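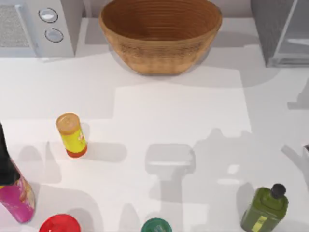

그럼 이제 화면 속에서 소스통만 옮기다가 퇴근하는 거예요? 지난번 소식지에 조리실 자동화 이야기를 짧게 실었더니 이런 답장이 왔어요. 읽다가 조금 웃었고, 다시 읽고는 좀 뜨끔했습니다. 요즘 제 하루가 꽤 그렇거든요.

저는 Zerkness 급식사업부 Buthelezi 조리실에서 준비대를 맡고 있어요. 양념 꺼내고, 그릇 맞추고, 쓴 것 제자리에 돌려놓는 자리입니다. 2월부터는 오전에 준비대에 서고, 점심 배식이 끝나면 사무실로 올라가 Delley를 켭니다. 로봇팔이 조리대 위에서 물건을 집고 옮기는 걸 컴퓨터 안에서 먼저 돌려보는 프로그램이에요. 하얀 조리대에 전자레인지가 있고, 엮어 만든 큰 그릇이 있고, 노란 라벨 두른 작은 통이랑 병 몇 개가 서 있고요. 팔은 안 보이고 조리대에 그림자만 길게 드리워질 때도 있어요. 처음엔 그 그림자가 영 낯설었는데 이제는 그림자 모양만 봐도 집게가 어느 쪽으로 틀어져 있겠구나 짐작이 갑니다. (맞는지는 시점을 돌려봐야 알아요. 자주 틀립니다.)

제가 하는 일은 말로 하면 싱거워요. 장면이 하나 뜨면 거기에 지시문을 붙이고, 팔이 움직이는 걸 보고, 됐다 안 됐다를 표시합니다. 안 됐으면 왜 안 됐는지 한 줄 적고요. "통을 그릇 옆으로 옮기기" 같은 걸 쓰는데, 이게 은근히 어려워요! 옆이 어디까지 옆이냐는 거죠. 우리끼리는 "그거 저기다 좀" 하면 다 알아듣잖아요. 그 말을 풀어 쓰려니까 제가 십몇 년 동안 얼마나 대충 말하고 살았는지 알겠더라고요.

이번 분기에 저희 조리실이 채워야 하는 장면이 1,000개예요. 숫자만 듣고 다들 입을 벌렸는데, 한 사람이 다 하는 건 아니고 준비대, 세척, 검수에서 돌아가며 맡습니다. 한 번 앉으면 30분. 더 앉아 있으면 눈이 침침해져서 다 됐다로 보이기 시작해요. 처음에는 한 시간씩 했는데 세척 쪽에서 못 하겠다는 말이 나왔고, 그래서 줄었습니다. 줄이자고 말해준 분들 고마워요.

자, 그래서 뭐가 달라졌느냐. 궁금해하시는 분이 많아서 제가 겪은 것만 적어볼게요.

일단 허리요. 진짜 로봇팔은 아직 준비대 두 곳에만 들어와 있고, 하는 일도 양념통을 선반에서 꺼내 조리대에 올리고 다시 넣는 정도입니다. 그런데 그 정도가 오전 내내 숙였다 폈다 하던 동작이었어요. 집에 가서 파스를 안 붙인 날이 생겼습니다. 이건 그냥 좋아요.

반대로 안 좋아진 것도 있어요. 팔이 움직이는 동안에는 노란 선 안쪽으로 못 들어가니까 기다리는 시간이 생깁니다. 손으로 하면 휙 하고 끝날 걸 뒷짐 지고 보고 있자면 속이 터져요. 바쁜 시간에는 결국 정지 버튼을 누르고 우리가 직접 합니다. Tundon에서 온 설명서에는 배식 전 시간대에도 계속 켜두라고 되어 있던데, 그 시간에 여기 한번 서보셨으면 좋겠어요. 지금은 배식 시작 전에는 끄는 걸로 조리실 안에서 정했고, 위에서도 당분간은 그렇게 하라고 했습니다.

그리고 수다가 줄었어요. 이게 제일 큰 변화인지도 모르겠네요. 준비대는 원래 양념통 건네면서 애들 얘기, 드라마 얘기 하는 자리였는데 통을 건네는 쪽이 팔이니까 말 걸 틈이 없는 거예요. 대신 오후에 사무실에 모여 앉으면 화면 보면서 떠듭니다. 아니 저걸 왜 저렇게 잡아, 뚜껑을 잡아야지, 아니 뚜껑 잡으면 열리지! 하면서요. 병은 목을 잡느냐 몸통을 잡느냐로 준비대와 세척이 한참 갈렸는데, 세척 쪽 말이 맞는 것 같아요. 기름 묻은 병을 제일 많이 만져본 사람들이니까요. 그 의견은 지시문 적는 요령에도 들어갔습니다.

우리끼리는 당연한데 화면 안에서는 당연하지 않은 게 정말 많아요. 쓰던 양념은 앞에, 새 건 뒤에 둔다든지. 전자레인지 앞은 비워둔다든지. 큰 그릇 뒤에는 작은 통을 숨겨두지 않는다든지요. 조리실 벽 어디에도 안 붙어 있는 규칙인데 새로 온 사람은 꼭 한 번씩 혼나면서 배웠죠. 요즘 그걸 하나씩 글로 적고 있어요. 로봇 때문에 시작한 일인데 정작 이번 달에 들어온 신입분이 제일 잘 읽고 있습니다. 저한테 혼날 일이 줄어서 다행이라고 했다는데, 제가 그렇게 무서웠나요?

인원 얘기도 안 할 수가 없네요. 답장 보낸 분도 그게 걱정인 것 같았고요. 지금까지 Buthelezi에서 자동화 때문에 나간 사람은 없습니다. 다만 오전 준비대에 서는 자리가 하나 줄어서 그 시간이 오후 화면 작업으로 옮겨갔어요. 서서 하는 일이 편한 분한테는 이게 반가운 소식이 아닙니다. 앉아서 마우스 쥐는 게 싫다는 분도 있고, 돋보기를 새로 맞춘 분도 있어요. 화면 작업을 안 하겠다고 해도 불이익이 없다는 걸 글로 남겨달라고 요청해둔 상태이고, 답은 아직 못 받았습니다. 받으면 다음 호에 그대로 옮길게요. 내년 이야기는 저도 몰라요. 아는 척하고 싶지 않습니다.

화면 작업 수당은 이번 달부터 따로 찍혀 나와요. 명세서 아래쪽에 Delley라고 적힌 줄이 그거니까 빠진 분은 사무실에 바로 말씀하세요. 지난달 것은 소급해서 넣어준다고 합니다.

한번 해보고 싶은 다른 조리실 분들은 오후 2시에 사무실로 오시면 돼요. 자리가 5개라 먼저 앉는 사람이 임자입니다. 컴퓨터 못 한다고 겁먹지 마시고요, 저도 처음에는 시점 돌리는 법을 몰라서 조리대 밑바닥만 한참 쳐다봤어요. 안경 쓰시는 분은 꼭 챙겨 오시고, 커피는 있는데 종이컵이 떨어졌으니 컵도 하나 들고 오세요.

아, 그리고 준비대 쪽에 부탁 하나. 노란 선 안에 수레 세워두지 말아주세요. 팔이 멈추면 다시 켜는 데 한참 걸려요. 어제도 제가 그랬습니다, 죄송합니다.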